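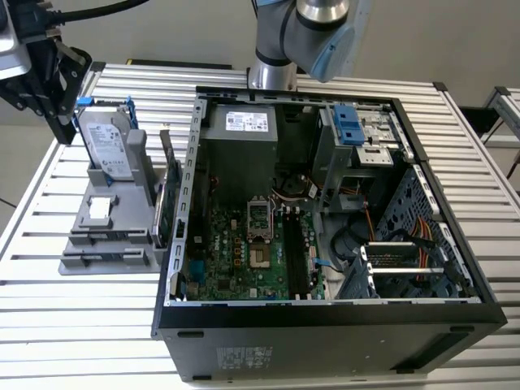

Second arm for the teardown bench: worth it?

Posted in Workshop equipment and budgets

tayla_w
We strip and refit old office towers at Finton. I've been asked to price a second bench like this one for October, and Prunard have quoted. Their figure assumes 9 towers a shift. Has anyone here seen a number like that hold up outside a sales demo?

mudgway_n
No. Ask what's in the 9. Ours at Rorkness was sold on drive swaps, and then every case with a different latch needed a new parts holder and a day of fiddling. Dell one week, something else the next.

angus_t
Bit harsh. Printed holders are cheap. We budget 500 a year for filament and reprints and have never spent it all.

mudgway_n
Filament, yes. Who draws them? Cost that person's time and come back to me.

angus_t
Fair, that sits in someone else's budget here.

hmcphee
I'd worry more about the cabling. Picking a drive out of a slot is the easy bit. Getting power and SATA leads out of the way inside a case is where I'd want to see it run, on your own machines, for 3 days minimum. Kuzmenko agreed to that when we asked. Didn't buy in the end.

tayla_w
Prunard offered an afternoon.

hmcphee
Then I'd say no to Prunard.

angus_t
Or get the afternoon and send them your worst towers. 700 a month on lease isn't madness if it clears the backlog.

mudgway_n
Plus service cover. Read page two of the lease.

tayla_w
Reading it now. Service is extra.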